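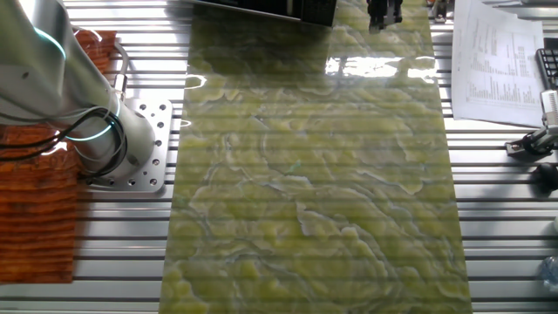 *Polished green stone on the slatted table, gripper up at the far end.*

## Brillix Parallel Gripper: what we stock and how I got on with it

Hi, Ynyr Sayce here. I write the gripper pages for Clanden, and I only write one after I've had the thing on an arm in the shop for a while. So this is part product page and part me thinking out loud. Skip down to the specs if you're in a hurry!

The Brillix is a two-finger electric gripper, black housing, bolt-on fingers. We sell it as a kit with the cable and one set of plain fingers. You can add the padded set (I would, more on that below).

### Why I tried it on stone

Most of the people who call me about grippers want to pick up boxes or small machined parts, and pretty much anything we carry will do that. The harder calls come from tile and countertop shops. They want sample chips sorted, edge strips moved, small offcuts set down on a big polished face without leaving a mark. One of those shops asked me to compare the Brillix with the Asamoah we'd been recommending, so I put a slab across the table lengthwise and spent a good while setting small pieces down on it and picking them back up.

Polished stone is a pain, by the way. It's slick, and it throws glare straight back at an overhead camera. If you plan to use vision, get your lights off to the side before you touch a single setting. I lost most of a morning to one bright patch.

### Brillix against Asamoah

**Grip.** The Asamoah squeezes harder, no contest. With plain fingers on a slick piece it was the better of the two. Put the padded fingers on the Brillix and I stopped caring about the difference. Out of 60 pickups each, the Brillix with pads dropped two and the Asamoah dropped one.

**Set-down.** I liked the Brillix a lot more here. You can tell it to open slowly, and the piece just sort of settles. The Asamoah pops open, and thin chips skate a little when it does.

**Cables.** Both come with a cable that's longer than you want. Leave a loop near the base joint so the arm can turn, then tie the rest back. Please don't run it tight along the arm, I've replaced enough connectors.

**Setup.** I had the Brillix moving in 13 minutes, and that includes hunting for a hex key. The Asamoah took 41, mostly menus.

**Controller.** Either one will run from the Drokisow box. If you already own a Drokisow, make sure it has the August firmware or later, or the slow-open setting won't show up.

### Specs

| | Brillix |
|---|---|
| Opening | 53 mm |
| Fingers | two, parallel, swappable |
| Drive | electric, no air line |
| Speed | adjustable, open and close set separately |
| In the kit | gripper, cable, plain fingers, mounting bolts |
| Sold separately | padded fingers, Drokisow controller |

### Things I'd want to know before buying

- It won't lift a slab. It's for small pieces. For big sheets you want suction cups, and we have a separate page for those.
- The pads pick up stone dust and get slippery. Wipe them with a damp cloth and let them dry before you start again.
- Finger bolts need a dab of thread locker. Mine worked loose on the second day.
- The status light is on the back, which is annoying if your arm faces a wall.

Padded fingers are in stock now, and kits ship with the newer cable. If you're not sure the opening is wide enough for your parts, send me the measurements (a sketch is fine) and I'll tell you if you need something bigger.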